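Files for the divided cardboard trays, Lilex pattern, as we keep them at Verkside. The folder holds the cutting drawings, one table of sizes and the notes on how to fill and store a tray. The text is written for the person who must cut a new tray or repair an old one, and also for those who only want to put small boxes in order on a table. 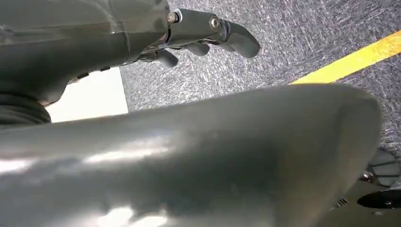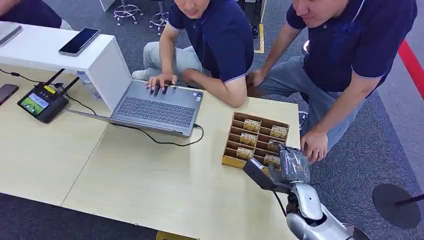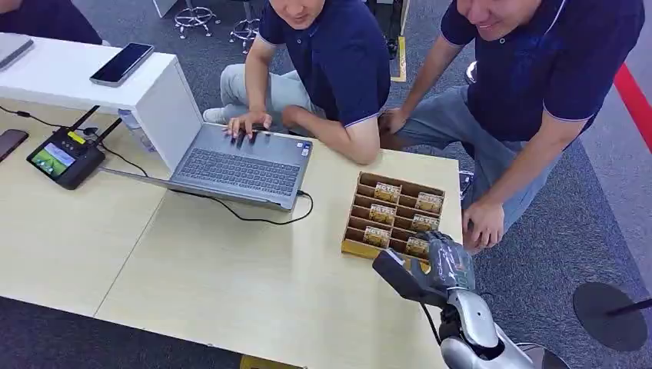 **Is it necessary to glue the dividers?**

Only the two outermost dividers get glue, one short line at each end. The others stand in their notches and can be pulled out when a wider slot is needed.

## What is in the folder

| File | Content |
|---|---|
| `tray_outline.svg` | Outer shape with fold lines, scale 1:1 |
| `dividers.svg` | Long and short dividers with notches |
| `sizes.csv` | Size table, all values in millimetres |
| `faults.csv` | Damage noted when trays come back |
| `labels.odt` | Sheet for the slot labels |

The drawings were first made in Indum format and then converted. During the conversion all line colours became black, so please do not look for the red fold lines that the old notes mention. Fold lines are now dashed and cut lines are solid.

## Columns in `sizes.csv`

- `part`: name of the piece, the same as in the drawing
- `length_mm`, `width_mm`: the flat size before folding
- `board`: thickness of the cardboard, as written on the supplier's sheet
- `notch_mm`: width of the notch, empty when the part has none
- `remark`: free text, some of it is still in Portuguese

The long divider has a length of 305 mm and the short one 113 mm. These values are without the small tabs. If you add the tabs a second time, the tray will bulge at the sides and the boxes in the outer row will lean.

## Cardboard

We buy the board from Antunes in flat sheets. The pattern was drawn for 2 mm board. With thinner board the notches are too loose and the dividers go slanted after a few days of use. With thicker board one must widen the notches, and I recommend to cut one test divider first.

Keep the sheets lying flat. Sheets that stood against the wall during a humid month have a curve which does not go away with folding.

## Filling a tray

1. Put the tray on a table, with the long side toward you.
2. Check that no divider has jumped out of its notch.
3. Place the boxes upright, the printed front always in the same direction.
4. Leave free slots free. Do not fill them with paper, the next person will think there is something in them.
5. Press nothing. If a box does not go down by its own weight, the slot is too narrow for it.

Boxes with a soft coating get marks from the edge of the board quite fast. For these we put a strip of tissue over the divider.

Table space is a frequent problem. A laptop can stand beside the tray, but please lead its charging cable behind the tray and not across the front. A cable in front gets pulled when somebody takes the tray away. Drinks stay on another surface. Wet cardboard is not repairable, also when it looks good again the next morning.

## Values used in `faults.csv`

`bent` means the divider has a fold but still holds. `torn` means the notch is open to one side. `stain` is any colour change, whatever is the origin. `missing` is used for dividers only; when a whole tray is missing, write it in the remark.

The file has up to 500 rows. When it becomes longer, the oldest rows move to a separate file with the same columns. Before the September version, `bent` and `torn` were one value, called `damaged`, and I did not try to separate them afterwards.

## Known problems

- The short divider in the second page of `dividers.svg` is mirrored. It makes no difference for plain board, but it does for board with a white side.
- Some rows in `sizes.csv` have a comma as the decimal sign.
- The label sheet prints a little too small if the option "fit to page" is on.
- There is no lid. A drawing for a lid was begun and is not in this folder.

## Storage

Empty trays can be stacked crosswise, one turned against the next, so the walls carry the weight. Do not stack filled trays, even when the boxes are light. Spare dividers are kept in a flat envelope under the sheets of board, long and short ones together.

## Use and changes

You may copy the drawings and change them for your own boxes. If you change a size, change it in the drawing and in `sizes.csv` in the same step, and write the reason in `remark`.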